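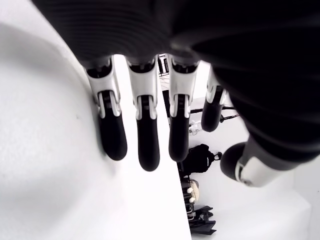

The Pemum serving tray is made by Rirklow for canteens, offices and family tables. It is round, with a raised rim, so small things do not slide off when you carry it. We offer it in one dark color only, and it stands out well on a plain white tabletop with a smooth, matte surface. On a glossy table we recommend the felt pad, sold separately.

**Good to know**

- Weight: 400 grams
- Wash by hand with mild soap, no steel wool
- Sold in packs of 6 - single trays only at our Masville shop
- For orders over 100 trays, please write to us first

The inside is flat to the rim. Glasses stand straight on it, and packed snacks can be put directly on it without a napkin.
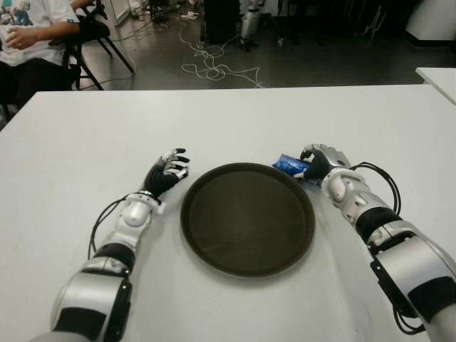

*Pemum tray, round, dark olive-brown, on a white table.*

The felt pad will be back in stock in May. Orders of trays are not affected by this.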